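Thread – I spent the weekend with the pothole repair log that Cestdale put on its open data page. 26 Jun 2018

1/ The file has 2,541 rows. Each row is one repair request, with the street, the date it came in and the date it was closed. There is no column for who did the work.
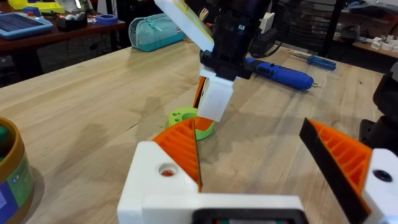 2/ First problem: "closed" can mean filled, passed to the county, or merged with another request. The city uses one code for all of them, so I left closing times out of the map.

3/ The most requests came from Salazar Avenue, with 41. It's a bus route and a truck route, and the north end was last repaved before the log starts.

4/ Graloment, the neighborhood east of the rail line, has very few requests. I drove it on Sunday and the roads are not good. My guess is people there call the ward office, and those calls don't go in the log.
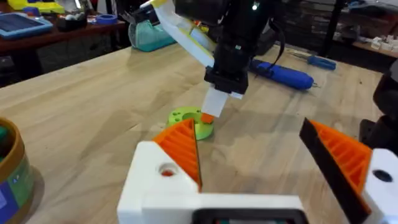 5/ So please don't read the map as "where the bad roads are." It shows where people file requests – a different question.

6/ I grouped requests within 100 feet of each other. Roughly 3 in ten turned out to be repeats of a hole already reported. 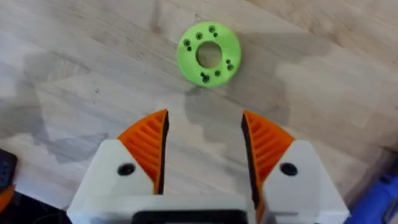
7/ Addresses were cleaned up in Jistedance. It choked on corners ("Mill & 4th" and "4th at Mill" came out as two places), so I fixed those by hand. If your corner looks wrong, send me the row number.

8/ The city says the next update is due in November. I've asked them to split the closing code before then and add the calls made to ward offices. No reply yet.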